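Notebook | Entries | Rigs | Software | Search

July, 4:40 pm
Kuo-hua Wu

Lid task, perception node

Carried on with the knob detector in Flita. The old version fit an ellipse to the outer rim and took its center as the grasp point. Up close most of the rim is out of view and the fit wanders. On glass it also picks up whatever edge is behind.

New version ignores the rim once the wrist camera is near and fits only the small bright collar under the knob cap. Center comes from that, height from the last good depth reading before approach. Depth on the glass itself is masked out completely.

Replayed 2000 saved wrist images through both versions on the Pomwood machine. The rim fit gave a usable center on 77 percent. Have not scored the collar fit on the full set yet — the labels for the close images need a second pass.

With the fingers on the knob, the steel band around it throws a long glare just past the collar, and the ridges in the band make arcs that look a lot like a collar to the edge filter. Radius limits have to stay tight. The vent holes on the left have raised rings too, so they go in the reject list by size. 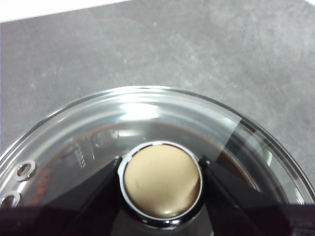

Controller changes

Closing speed halved for the last 2 mm. Grasp check now wants finger width and motor current to agree before the lift state is allowed. Before, width alone could pass it.

Tu asked for the glare mask as a separate parameter so the Tultstead cell can turn it off. Done, default is on. Planner untouched.

Open:
- collar score on the full set
- log the reject reason, not only the count
- replay takes over 2 hours, try it without writing the debug overlays

Recent entries
Flita: wrist camera time offset
Depth dropouts on glass
Grasp check thresholds
Pomwood machine, disk cleanup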